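Home studio & recording > Singer-songwriters
Thread: Open D vs. just using a capo for quiet fingerpicked songs?

porchlight_mila
Joined: October
Posts: 2

Hi all, first real post here! I've been writing folk songs for a while (think one voice, one guitar, lots of space) and my friend Xolani swears that everything I write would sound better in open D. I've always stayed in standard with a capo at 2, mainly so I can grab any guitar at an open mic and not hold everybody up. Is it worth relearning a whole set for this? I've got seven songs and a slot at the Gomero on Thursday.

– Milagros

bevan_t
Posts: 1000

Not before Thursday, no. Play what your hands know. After that, sure, spend a month in open D and see what comes out. I wrote half my last record that way and the other half in standard, and people can't tell me which is which.

esben_sv
Posts: 2883

I can tell you which is which, Bevan. The second track has that low D ringing all the way through and it's the best thing on there.

I'd say the tuning matters more than people let on. You get drones for free, and your left hand can get lazy in a nice way so you can think about singing. The trouble is every song starts to lean on the same three shapes. I had a whole winter of songs that were basically one song.

bevan_t

OK, the second track, fair. But the one you like least is in open D too, so there.

annelore_o

I'm going to disagree with both of you a little. If the songs were written in standard, the melodies already fit around those chord shapes. Moving them over usually means losing the little passing notes that made them yours in the first place. I tried it with an old waltz of mine and it came out prettier and duller. Write NEW songs in open D, leave the seven alone.

Also, Milagros, what strings are you using? Light gauge gets floppy down there and you'll hate it before you've given it a chance.

porchlight_mila

Lights, whatever the store had! So maybe that's why it buzzed like crazy when I tried it on Sturico's old parlor guitar (that's our bass player, everyone calls him that).

esben_sv

Yep, go up a gauge and check the action. And tune down slowly, then check it again once you've played a verse.

porchlight_mila

Okay, I'm convinced – standard for the Gomero, and one brand new song in open D by the end of the month. I'll put up a rough phone demo, please be gentle. 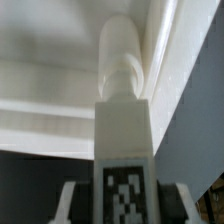
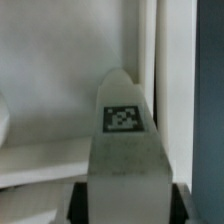 Re: Open D vs. just using a capo – string gauges

annelore_o

Mediums for me, though I keep a lighter top string so I can still bend a bit. Looking forward to the demo, and leave the mistakes in.

bevan_t

Mediums are a workout if you ever go back up to standard. I'd stay on lights and just pick softer near the neck. Esben will now tell me I'm wrong.

esben_sv

You're wrong, but only about the lights.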